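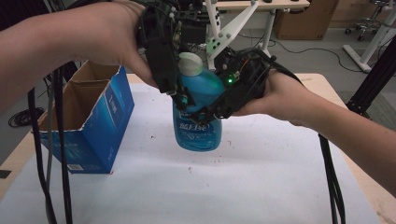 The cold week in Lirkberg

January 7, 2025
By Drusus
7 comments

I am writing this in the kitchen because it is the only warm room. The radiator in the bedroom stopped in the night, and I slept in two sweaters and my good coat.

In the morning I went to the bakery on foot. The street is under ice and the people walk like old ducks, me also. I bought a rye bread and paid with coins. The woman corrected my word for "slice" very kindly. I have lived here since April and I still say it wrong -- the vowel must be longer. I repeated it on the way home, quietly, until a man looked at me.

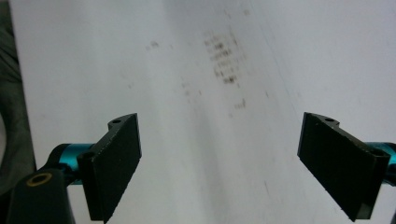
After lunch I continued with the Vallejo book, the one with the long letters. I have read 133 pages now. I look up fewer words than before, but I also believe that I skip more of them, so I can't say if this is progress. Yesterday I learned "reluctant." Today I felt it, when I had to call the Dasterer company for the radiator.

I waited on the phone for 40 minutes. I had prepared all my sentences on paper, with the polite ones first. Then a young voice asked only for my address, and I became confused and gave the old one. I had to call again. They will come tomorrow between eight and noon, and it will cost 80 for the visit, without the parts.

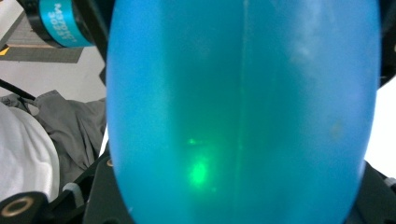
Evening

Soup from the last potatoes, with the rye bread. I called my mother and she asked if I am eating. I said yes and described the soup, and she said it needs dill. She is right, but the shop was closed already.

It is snowing again, very small and dry snow. I will bring the mattress to the kitchen for tonight -- it fits if I put the chairs in the hall.

2 shares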